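Ticket 1235 – Linen Room, Folding Station 2
Site: Clultbridge
Category: Folding quality / returned items
Status: Open, awaiting reply from Dornitz

Reported issue
The Clultbridge site returned 24 pale items from one April delivery. The stated reason was uneven folding, with creases set across the middle and hems turned under. The packing list showed 138 items in total. All other items were accepted.

Action taken
The station was inspected at 10:40 a.m. One cloth was laid lengthwise on the gray surface and the folding steps were reviewed against the Rilleo work instruction.
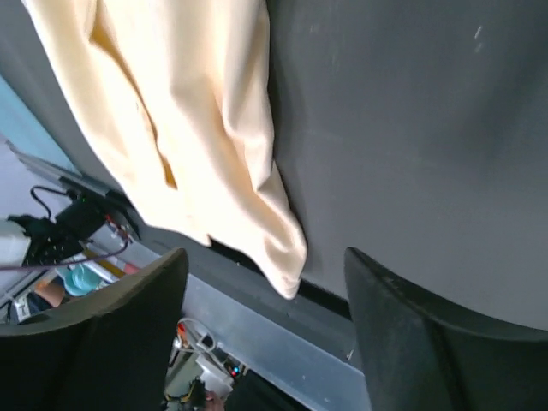
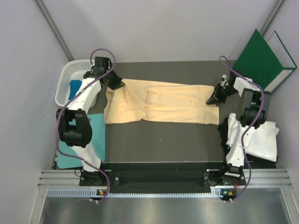 Cloth partly flattened, with a flap still folded over.

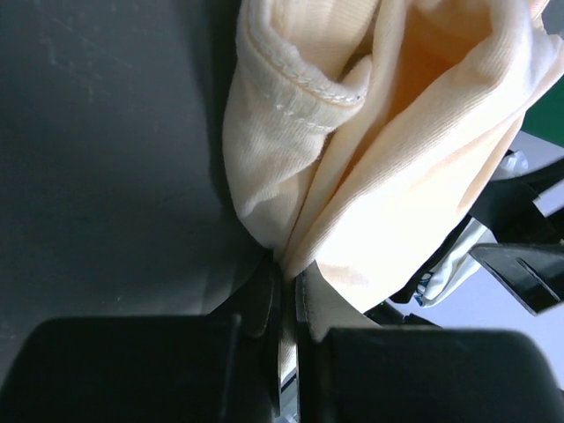

Findings
The work instruction calls for the cloth to be opened fully and smoothed from the center outward before the first fold. Staff on the early shift confirmed that this step is often shortened when the delivery is due – the hem is then left as it falls.

Next steps
1. Repeat the smoothing step until no flap remains.
2. Turn out rolled hems before folding.
3. Refold the returned items and hold them for inspection.

Dornitz is requested to confirm whether the Sasaki folding guide may be used at this station. The ticket will remain open until a reply is received.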